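# Recording box-unpacking demos at home: working notes

Revised 2025-04-20 for the Cumia household set. These tips cover soft goods in open boxes, collected with the hand-held gripper.

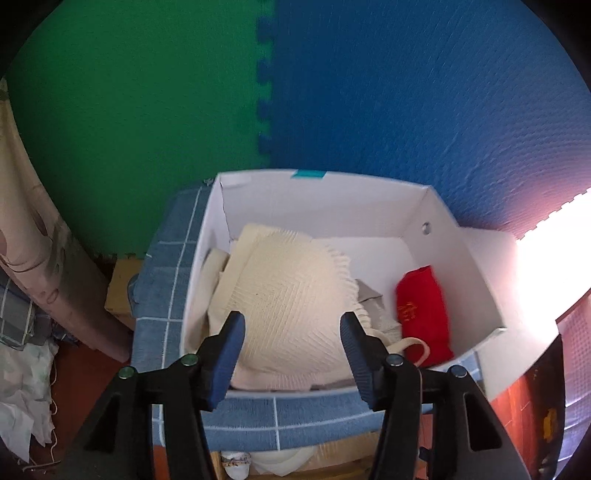
Most rejected takes in the first batch failed on setup, before the fingers had closed on anything. Sort out the box and the light first.

## Before recording

- Use a box with walls that stay upright. Tape a split edge before the session, and leave the tape alone until the session ends.
- Fold one or two items and leave the others as they fall. A box of neat folds teaches the policy very little about knitwear.
- Mix weights and surfaces: a thick knit, a thin cloth, a pouch with a cord.
- Direct sun on a pale flap washes out the detail. Turn the box or draw the curtain.
- Keep a patterned wall or mat in view if you have one. Tracking drifts on plain white paint.

## During the take

1. Start with the fingers open and above the rim. Hold still for a full second.
2. Lower straight down. Scraping a wall on the way in is acceptable; pushing the box along is a failed take.
3. Grip knits by a thick fold. A ruffle or loose edge slides out of the pads.
4. Lift until the item clears the rim, then move sideways.
5. Release, open fully, and hold still again before stopping.

Keep each take under 15 seconds. Long takes usually contain a hesitation, and hesitations get copied.

Missed grasps are worth keeping if you recover within the same take. Tag them `retry`. Dionysis Vlachopoulos trains on them separately and wants 33 per garment type.

## Care of the pads

Lint fills the ridges quickly with wool and fleece. Brush them with a dry toothbrush every 70 takes - no solvent, it hardens the rubber. Check the pivot screws at the same time.

## Quotas

A full home set is 250 accepted takes. Rearrange the contents after every take and move the box to another surface at least twice. Send file lists to Senyo Wumbei, with the room name in the first column.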